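From: Benedikt Fuchs
To: Wonddale bench and fit-out list
Subject: Re: [wonddale-fitout] Patterned panels and a stone top in an extrusion frame

Pentti Hyvönen wrote on Monday:

> We are redoing the enclosed table at Lanwood and I have been told to
> stop ordering plain white for the walls. Somebody mentioned that you
> did one in a loud print with a dark top. Questions:
>
> How did you get the pattern to run into the corners without a mess?
> Did you fit the panels before or after the top went in?
> Is the marble a pain to keep clean? Our old top showed everything.
>
> Also Begoña wants to know where the print came from, and whether
> they do it in green.
>
> Pentti

Hi Pentti,

Yes, that was us. I'll take your questions in order, then add a couple of things we would do differently.

The print is a pink leopard pattern, darker pink spots on a pale pink ground, and it goes on the back, left and right walls. We got it from Pustine, who print on sheet to whatever size you send them. They do have green. Tell Begoña to ask for a paper sample first, as the colors on their web page are a good deal brighter than what came in the tube.

The top is dark brown with white veins. Teemu picked it and I was against it at first, mostly on account of the weight. I've come around. The veins are jagged and go all over the place, so with the spots on the walls there is a lot of pattern in there, but the dark top and the pale walls are easy to tell apart where they meet. 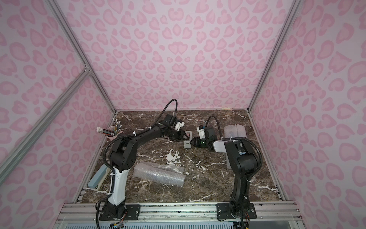 1. Corners

We did not try to match the pattern across the corners. The silver aluminum posts stand right where the walls meet, so a mismatch in the spots is hard to notice. If you don't have posts in the corners you will need to plan the cuts more carefully, or order the walls as one long strip and fold it. Our profile is 30 mm. The back panel was cut to 936 mm wide and 800 mm high.

Check which way up the pattern goes before you cut. Some of the spots look like little hearts, and we had one side panel cut upside down. Pustine recut it at half price.

2. Order of work

Frame, then top, then panels. Vitalii wanted the panels in first and we tried it on a mock-up. The stone has to be tilted to get it in past the posts, and it scraped the print both times. With the top already down you can stand each panel on the marble and push it back to the frame. Leave the protective film on until the last screw is tight.

The diagonal brace on the left side went on after everything was square. Kauppinen sold us the brace and the corner joints. Their joints are fine, but the screws that come in the bag are too short for our profile, so buy longer ones.

3. Cleaning

Dust shows on the brown, more than on the veins. We use a damp cloth with a drop of dish soap and then a dry one. No vinegar and no bathroom cleaner on marble. The panels get the same cloth, well wrung out. Don't let water sit along the bottom edge of the print or it will start to lift.

4. What we would change

I would order the side panels 20 mm oversize and trim them in place. Ours were cut to the drawing and the drawing was a little off.

I would also get a spare sheet from the same print run. We asked for one in March and the pink was slightly different from the first batch – close enough for a patch low down, but I wouldn't put it next to the old one on the back wall.

If you want the cut list, write to me off list and I'll send it over. Vitalii has the order form from Pustine with the pattern name on it.

Benedikt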